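Num Lock keeps turning itself off at startup

I bought a Vateck keyboard in February and the number pad is dead every time I turn the computer on. I have to press Num Lock before I can type my PIN. The 12 function keys and everything else are fine. Is there a setting for this?

Lucimara Portela

Look in the BIOS first. Restart, hold F2 or Delete, and find Boot Num Lock State. Set it to On, then save and exit with F10. 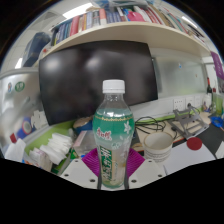

Rajkumari Goel wrote back that the BIOS change did nothing on her Oltden desktop - she had to switch off Fast Startup as well. After that the light stayed on. It's in Control Panel under Power Options, behind "Choose what the power buttons do". You may have to click the link for unavailable settings before it lets you untick the box.

Dorbridge

had the same thing on windows 11, just press num lock at the sign in screen then restart from there without signing in. worked for me, might not for you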